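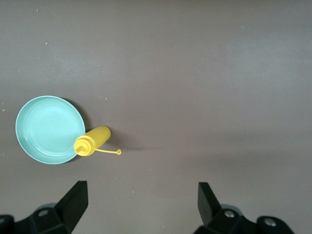

Item 2, table and tableware: plate and yellow squeeze bottle.

# Minutes, shared kitchen meeting

**Place:** Stamance building, kitchen on the second floor
**Time:** started 4:10 p.m., finished 5:00 p.m.
**Present:** Gumaro Sandoval (chair), Randi Bakke (minutes), two persons from Orneo, one person from Geerts
**Absent with notice:** Vokico. They sent their comments by e-mail and I read them aloud under the items where they belong.

## 1. Minutes from last time

Approved with one correction. Under "Refrigerator" I wrote that Geerts will empty the lower shelf. It should be the upper shelf. The lower shelf belongs to Orneo until the end of February.

## 2. Table and tableware

Gumaro showed the picture of the table. There are small light specks on the surface, dust or crumbs, and he asked if we are satisfied with this as the normal standard. Geerts thinks it is acceptable between meals. Orneo does not agree, they want the table wiped each time after somebody has used it, also when it looks clean from the chair.

After some discussion we agreed on the following:

- The person who eats last wipes the whole table and not only their own place.
- Use a damp cloth first and then a dry one. The surface is matte and Orneo has noticed that it shows stripes when it is left wet.
- No scouring powder and no rough sponge on the table.

About the teal plates: the meeting likes them and they will stay. They are plastic, so they must not go in the microwave. Vokico wrote that they have seen this happen two times. Randi will put a note on the microwave door. For warm food we use the white plates in the upper cabinet.

Orneo asked if we can buy more of the teal plates, because at lunch they are often all in use. Gumaro has asked for a price. A box of 19 plates costs 229 kroner with delivery. Approved, and the cost is divided equally between the four companies.

## 3. Squeeze bottles

It was a long discussion about the squeeze bottles. The problem is that people fill them again without washing them, and then no one knows how old the content is. Geerts proposed to stop with squeeze bottles and buy only small packets. This did not get support, it makes too much trash.

Decision: the bottles stay. When a bottle is empty it is washed by hand with warm water, also the tip, and it dries overnight with the top off. Write the content and the month on a piece of tape under the bottle. A bottle without tape can be emptied by anyone, without asking first.

The bottles are kept on the tray beside the sink after lunch and should not stand on the table until next day.

## 4. Drying rack and towels

The drying rack is too small when all four companies eat at the same time. Gumaro measured the counter and there is place for a rack of 70 cm if we move the coffee filters to the drawer. Geerts will move the filters. The rack is not ordered yet, Randi will first check if there is one in the storage room.

Towels: Orneo takes them home for washing in February, Vokico after that. Please do not use the dish towels for the floor.

## 5. Money

There are 700 kroner in the kitchen account. The plates are paid separately, see item 2. Soap and cloths are paid from the account as before. Receipts go in the envelope in the left drawer, with the name of the company on the back.

## 6. Other matters

- Geerts is missing a bread knife with a black handle. Please look in your own drawers.
- Vokico asked by e-mail if the kitchen can be booked for a birthday lunch. Yes, but only after 1:30 p.m., and the table must be free again at three.
- The lamp above the sink blinks. Gumaro will call the building office.

## To do

| What | Who |
|---|---|
| Note on the microwave door | Randi |
| Order plates | Gumaro |
| Tape and pen beside the tray | Orneo |
| Move coffee filters | Geerts |
| Look for rack in storage room | Randi |
| Lamp | Gumaro |

Next meeting is in the same place. Gumaro sends the time when Vokico has answered.

Minutes written by Randi Bakke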